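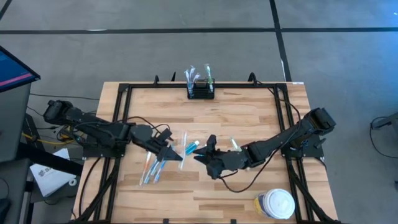
Loltudis Two-Arm Bench Kit

For school robotics clubs, introductory college classes and student project teams

The Loltudis bench kit is a pair of small robot arms on a frame that sits on top of a table you already own. It was put together for the student robotics club run by Rafferty Baptiste and is now sold to other clubs and classes in the same form. Students can drive both arms by hand, record what they did, and use the recordings to train and test their own programs.

The kit is sold by Diletti. Software and lesson files come from the Loltudis project and are free to download with or without the hardware.

What is in the kit

Two follower arms, black, with two-finger grippers
Two leader arms for driving the followers by hand
Black aluminum extrusion frame with corner braces
Rail clamps
Wrist camera for the right arm
Power supplies, motor cables and USB cables
Cable ties and spare screws
Hex keys
Printed assembly guide

The table, the computer and the task objects are not included.

Table and space

The frame goes together on the tabletop and the arms mount on opposite sides, facing each other. Use a table with a flat, solid top that does not rock. Butcher block is a good choice. Glass and folding tables are not suitable.

Set the arms so the grippers can meet over the middle of the table. If they can't, loosen the side mounts, slide them along the rail and tighten them again before you calibrate. Both arms need slack in the wiring at every joint. Move each arm by hand through its full range with the power off and watch the cables while you do it - a cable that is tight at full reach will pull out of its connector sooner or later.

Keep one side of the table open for the operator. The computer can go on a cabinet or a second table next to the frame.

Sample project: Toothbrush Sorting

The kit comes with lesson files for one full project, written by Booker Ruiz-Ortega for the club's second term. The objects are packaged toothbrushes, a small tube of toothpaste and a toothbrush holder with slotted sides. The holder goes at the back of the table, centered on the rear rail, where both arms can reach it. Everything else is laid out in the middle.

Students start by picking up a single brush and putting it down again. Next they pass a brush from one gripper to the other, and last they stand brushes upright in the holder. Most teams find the last step much harder than the others. The slots are narrow and the brush has to be close to vertical before it will go in.

Clear packaging is part of the task. It is slippery, it bends, and it reflects light in a way that can confuse a camera-based program. Teams that want an easier start can use bare brushes and add the packaged ones later. We suggest mixing handle colors so that a program has to deal with more than one kind of brush.

Any brand will do. The club has used Luvley brushes and whatever the nearest drugstore had.

Club challenge rules

The lesson files include a short set of rules for running the project as a contest. Each team has 2 operators. A run lasts 7 minutes. A brush counts when it is standing in the holder and both grippers have let go of it. A brush that falls off the table stays out for the rest of the run. Operators may not touch the objects once the run has started. Teams using their own programs are scored separately from teams driving by hand.

Recording and storage

The recorder saves the joint positions of both arms along with the camera video. A class set of 1,000 recorded attempts is enough for a first training project. The club's own set has 2,000 and can be downloaded with the lesson files. Name your recordings by team and task from the first session on. Renaming them afterward takes a long time.

Care and spare parts

Check the gripper screws at the start of each session. Do not leave the arms powered while holding an object, as the motors will heat up. Cut power before reaching in between the arms.

Gripper fingers, servos and single cables can be ordered separately. The frame takes standard fittings, and Kopecký sells longer side rails for wider tables. Longer rails move the arms apart, so check the reach at the center before ordering.

Ordering

Schools may order by purchase order. Kits ship from August on, in time for the fall term. Replacement servos ship all year. Please give the depth and width of your table with the order - the rails are cut to size and can't be returned after cutting.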